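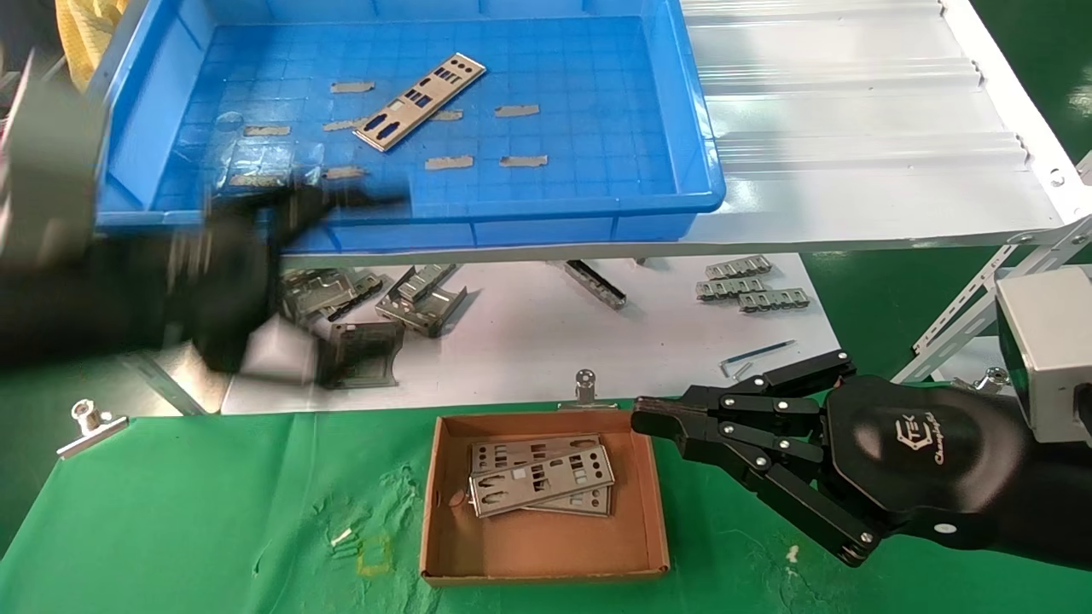 Small Metal Parts: Sorting and Boxing
Arkside Parts Recovery, Workshop Gallery

Arkside Parts Recovery receives metal components from retired desktop computers and prepares them for reuse by repair shops, schools and training centers. The parts in this gallery belong to the Flostent series, a mixed group of rear plates, brackets and covers removed from older cases. The current lot contains 665 items and is being prepared for transfer to the Ravus storage hall.

Sorting is carried out by part family. Rear plates are kept apart from structural brackets, as the thin edges of a plate are easily bent by heavier pieces. Drive bay covers and rails form a third group. Any part that cannot be assigned to a family is set aside and reviewed on Tuesday, when the reference catalog is open to all stations.

Blue trays are used for intake and for parts awaiting a decision. A tray may hold no more than 44 pieces at one time. Trays are wiped down between lots, and strips of tape or foam are discarded separately from metal. Staff are asked not to stack one loaded tray on another.

Cardboard boxes are used once a part has been assigned to its family. Boxes are kept within easy reach of the tray, so that long pieces do not have to be carried across the room. Green cloth is laid on the tables to protect finished surfaces and to make small hardware easier to find. 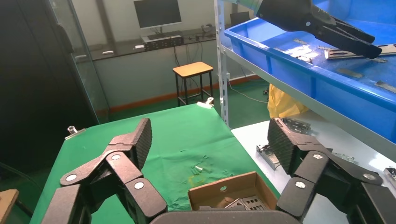 Sorting area, with a blue tray on the white shelving, an open box, and a few tiny metal parts on the green cloth.

Pins, screws and other small hardware are collected at the end of each session and placed in lidded containers. They are not returned to the trays. Hardware that matches a known case model is bagged with the corresponding bracket; the remainder is weighed and stored as general stock. The workshop currently holds nearly 3,000 pieces of general stock, which may be requested by partner organizations free of charge.

Perforated plates are boxed according to length. Plates of similar size may be laid over one another, provided that raised rims are not forced together and that no plate is pressed into the openings of the one beneath it. A full box is closed, marked on 2 sides with the family code, and moved to the outgoing shelf. The contents list is placed inside the lid.

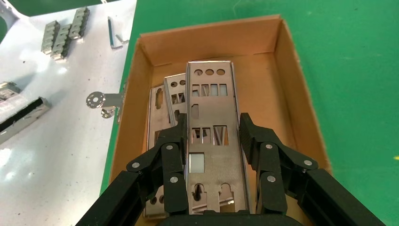 Vukčević wrote in response to the first version of this page that boxing plates by length alone had caused difficulty at the receiving end, where plates with different cutout patterns arrived together and had to be separated again. The comment asked that the cutout pattern be noted on the contents list, and suggested a sheet of plain paper between patterns.

The contents list has been revised accordingly. Paper sheets are available at the supply counter, and their use is recommended for all Flostent boxes leaving the workshop from September onward. Boxes closed before that month will be accepted at Ravus without changes.

Requests for parts, including general stock, may be submitted through the Arkside collection desk. Please state the part family and the quantity required.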